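Chapitre 4
Retenir un trajet

Je vais commencer par un aveu qui fait mauvais effet au début d'un chapitre sur la mémoire des lieux : j'ai habité trois ans à Arboleda et je n'ai jamais su rentrer de la gare par un autre chemin que le premier. Je l'avais appris un samedi, sous la pluie, valise à la main, et il faisait un détour énorme par les quais. Tout le monde me le disait. Je hochais la tête, et le lendemain je repassais par les quais.

Dans le chapitre 3, nous avons parlé d'orientation, c'est-à-dire de ce qui vous permet de dire où vous êtes. Je voudrais maintenant qu'on s'occupe d'une question voisine, mais que je trouve bien plus amusante : comment un trajet entre-t-il dans la tête, et pourquoi refuse-t-il ensuite d'en sortir ?

Prenez votre propre trajet du matin. Fermez le livre deux minutes (si, si, faites-le) et racontez-le à voix haute, comme si quelqu'un devait le suivre demain à votre place. Vous allez remarquer que certains passages viennent tout seuls, avec la boulangerie, le feu, le portail vert, et que d'autres ont disparu. Entre la pharmacie et l'arrêt du bus, chez moi, il n'y a rien. Je marche pourtant là-dedans tous les jours !

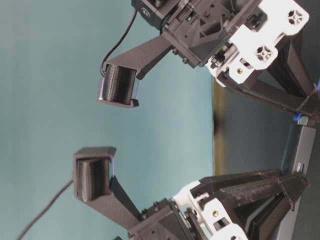 Ces trous ont une logique. On retient les endroits où il faut choisir, et on oublie volontiers ceux où il suffit de continuer. Une longue rue droite ne demande rien, donc elle se tasse dans le souvenir jusqu'à ne plus être qu'un trait. Un carrefour de rien du tout, avec trois sorties qui se ressemblent, prend au contraire une place folle. C'est la raison pour laquelle les plans dessinés de mémoire sont si drôles à regarder : les carrefours y sont gros comme des places, et les avenues courtes comme des impasses.

J'ai longtemps demandé à mes étudiants, à Pallaron, de me dessiner le chemin du marché à l'amphithéâtre. J'ai gardé 284 de ces dessins dans une armoire, et je les ressors dès que je peux. Les étudiants de première année mettent des enseignes partout. Ceux qui sont là depuis longtemps ne mettent presque plus rien, deux angles et une flèche, et si on leur demande le nom d'un magasin ils sèchent complètement. Leur trajet est devenu un geste. Il est dans les jambes, si vous voulez, et il faut presque marcher pour le retrouver.

On distingue donc deux manières de savoir un chemin, et tout le chapitre repose sur cette distinction. La première s'appelle la connaissance d'itinéraire : à gauche après le pont, tout droit, puis à droite. Elle est rapide et elle casse dès qu'une rue est barrée. La seconde est la connaissance d'ensemble, celle qui permet de couper par une ruelle qu'on n'a jamais prise en se disant que ça doit bien déboucher quelque part. Elle vient lentement, et chez certains d'entre nous - je me compte dedans - elle vient quand elle veut.
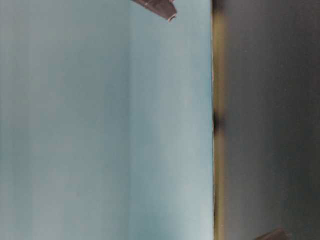
Est-ce qu'on passe forcément de l'une à l'autre ? On l'a cru longtemps, et c'était bien commode pour les manuels : d'abord les repères, ensuite les itinéraires, enfin la carte. Je vous présenterai ce modèle dans la section 4.2, il reste utile pour ranger les idées. Mais vous connaissez sûrement quelqu'un qui, après une heure dans une ville nouvelle, vous désigne déjà la rivière du doigt sans se tromper. Et puis vous me connaissez, moi, avec mes quais.

Une chose qui joue beaucoup, et qu'on sous-estime, c'est la façon dont on a fait le trajet la première fois. Passager ou conducteur ? À pied, à vélo ? En bavardant ? Quand je vais à Madura, c'est toujours ma sœur qui conduit. Il y a 60 kilomètres, je les ai faits je ne sais combien de fois, et je serais incapable de trouver la sortie. Elle, elle a fait la route une fois et c'était réglé (elle me le rappelle à chaque voyage, merci). 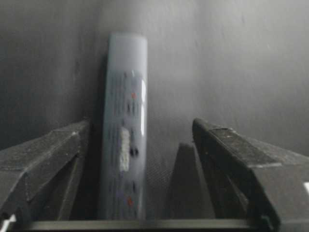 Chapitre 4 - Retenir un trajet | 40

Avant d'attaquer la section 4.1, je vous propose un petit travail qui nous servira jusqu'à la fin du chapitre. Choisissez un trajet que vous faites souvent et dessinez-le sans aide, sur une feuille blanche, en moins de dix minutes. Ne gommez pas. Marquez d'une croix les endroits où vous avez hésité avec le crayon. Refaites ensuite le chemin à pied, dans le sens inverse, et notez ce qui vous surprend. Gardez les deux feuilles, nous les reprendrons quand il sera question du retour, un problème à part entière auquel j'ai réservé la section 4.3.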